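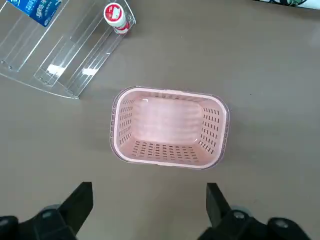
Pink slotted basket and clear tiered display stand

About Patberg

Patberg supplies baskets, trays, risers and display stands to small shops, school tuck shops and café counters. We started in Brorkville with one rack of stock and a price list on a single sheet. We now keep roughly 200 lines and send them out from the same street.

The firm was set up by Abdelkrim Farouk, who had spent years running the till at Hegazy, a corner grocer's. He found that most counter fittings were sold in bulk to large chains, and that a shop wanting two baskets and a stand had to make do with whatever was in the discount store. Patberg still has no minimum order.

What we sell

Plastic baskets are the biggest part of the business. The slotted kind, like the pink one at the top of this page, is popular for wrapped snacks and sachets, and can be rinsed under the tap.

Clear acrylic stands come next. A stepped stand lets customers see the back row as well as the front, and dividers keep one product from sliding into another. They suit cartons, small bottles and boxed sweets. Please wipe them with a soft cloth - kitchen roll will scratch them in time.

We also took over the Skerkamell range of wire trays when its owner retired. Spare clips for the older trays are still available, so please ask if you don't see them listed.

Visiting us

The showroom has a table where you can try your own packets and cartons in a basket or on a stand before you buy. Bring a few with you. It is open every weekday morning, with longer hours in November. Parking is at the rear, through the gate marked 22.

Orders and returns

Stock items leave us within 3 working days. Unused goods can be returned in their packaging. Cracked or chipped acrylic is replaced free of charge - just send us a photo with your order number.

Page last updated 2022-09-14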